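Graues Sweatshirt fusselt und pillt - waschen, rasieren oder weg?
Forum Textilpflege > Waschen und Trocknen
Seite 1 von 1

Birkenweg_8
12. Februar 2021
Hallo zusammen, ich sortiere gerade die Wintersachen durch und hänge an den grau melierten Sweatshirts fest. Zwei sind von Tallby, eins von Zesska. Alle drei haben unter den Armen und am Bund Knötchen, dazu liegt auf dem ganzen Stoff ein feiner Flusenfilm. Gewaschen wurden sie immer bei 40 Grad mit den Handtüchern zusammen. Bekommt man das wieder hin oder ist der Stoff durch?

kettmasche
Mit Handtüchern ist schon mal der Fehler. Frottee gibt ständig Fasern ab und der angeraute Sweat nimmt sie dankbar auf. Auf links drehen, getrennt waschen, 30 Grad, nicht zu hoch schleudern. Die Knötchen gehen davon nicht weg, da hilft nur der Fusselrasierer.

Ostfenster
Vom Fusselrasierer rate ich ab. Der nimmt jedes Mal Material mit. Ich hatte einen Pulli, der war nach zwei Wintern am Ellbogen durchsichtig. Ich nehme einen Fusselkamm, dauert länger, schont aber den Stoff.

kettmasche
Dann war die Klinge stumpf oder du hast gedrückt. Man legt das Teil glatt auf den Tisch und führt das Gerät ohne Druck in kreisenden Bewegungen. Ich habe meins von Kováčik seit Jahren und noch kein Loch.

Birkenweg_8
Danke euch. Ich habe mir den Stoff jetzt bei Tageslicht angesehen. Das Melierte täuscht ziemlich, hellere und dunklere Fasern liegen durcheinander, da sieht man Flusen erst spät. Hängt das Pilling eigentlich am Gewicht? Auf dem Etikett vom einen steht 230 g, das andere soll 400 g haben. 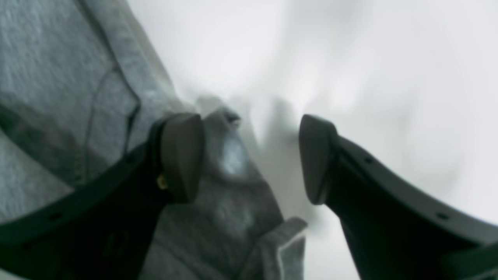
Wenjie Cui
Das Gewicht sagt darüber wenig. Entscheidend ist die Faserlänge und wie viel Polyester drin ist. Bei Mischgewebe brechen die Baumwollfasern, das Polyester hält die Knötchen aber fest, deshalb fallen sie nicht von selbst ab. Ein schwerer Stoff aus kurzen Fasern pillt schlimmer als ein leichter aus langen. Schau auf den Materialanteil.

Birkenweg_8
Das leichte ist reine Baumwolle, das schwere hat 19 % Polyester. Das würde passen, das schwere sieht schlimmer aus.

Ostfenster
Beim Kamm bleibe ich trotzdem. Und bitte keinen Weichspüler, der macht die Fasern glatt und sie arbeiten sich noch leichter raus.

Lindenhof77
Sehe ich anders. Bei uns kommt seit jeher ein kleiner Schuss Weichspüler rein und die Sweatshirts der Kinder sehen ordentlich aus. Was bei uns wirklich etwas gebracht hat, war weniger in die Trommel zu packen. Halb voll reicht.

kettmasche
Halb voll heißt aber auch mehr Wäschen. Bei fünf Personen nicht machbar.

Wenjie Cui
Zum Aufbewahren noch: gefaltet hinlegen, nicht auf den Bügel. Der Bund hängt sich sonst aus. Ich habe die flachen Stoffboxen von Andenari, da passen vier bis fünf Sweatshirts rein.

Birkenweg_8
Gut, ich mache es so: das leichte mit dem Kamm, das schwere mit dem Rasierer, danach beide auf links bei 30 Grad. Das von Zesska ist am Bund ausgeleiert, das kommt zu den Putzlappen. Im März melde ich mich, wie sie sich gehalten haben.

Ostfenster
Putzlappen aus Sweat fusseln auf Glas übrigens fürchterlich. Für den Boden gehen sie.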